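Hironton's indoor market will stay open until 9 p.m. through the winter after a spring trial of longer hours brought in more shoppers than the town had planned for.

The town council approved the change at its March meeting. The market hall on Arnaud Street has closed at 5 p.m. since it was rebuilt, and stallholders have complained for years that people who work in Drivari, half an hour away by bus, can't get there before the doors shut.

During the trial the hall stayed open late one evening a week. The town logged 2932 visits after 5 p.m. over the whole period. Of the stalls that took part, most sold bread, cheese, eggs or cooked food. Clothing and hardware sellers mostly stayed away, and a few of them told the council they had no plans to change that.

Under the new rules a stallholder can choose which evenings to work, but has to give notice by the end of the month before. The fee for an evening place is $41 a month on top of the regular rent. Tables and cloths for short-term sellers will be supplied by the town, as they were in the spring. Sellers bring their own baskets, crates and signs.

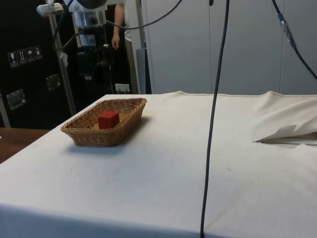

One stallholder asked the council whether the evening fee would be cut in January, when trade is slow, and said she would sign up for the full winter if it were. The council said it would look at the fee again after the holidays but made no promise.

Parking was the other sticking point. The lot behind the hall has 218 spaces, and people living on the streets nearby said it filled up early on trial evenings, with cars left along the curb on both sides. The town will open the school lot on Mill Road after 6 p.m. and put up signs from the main road. It has also asked the bus company, Tretuson, to add a later bus back to Drivari — the last one now leaves at 8:20 p.m., well before closing. Tretuson said it was reviewing the timetable and expected to answer before the fall schedule is printed.

The side entrance, which is the only one with a ramp, was locked at 6 p.m. during the trial. It will now stay open as long as the hall does. Lighting along the path to it is to be replaced over the summer.

Late hours begin in October. Forms for evening places are at the market office, open mornings until noon, and sellers who took part in the spring have to apply again.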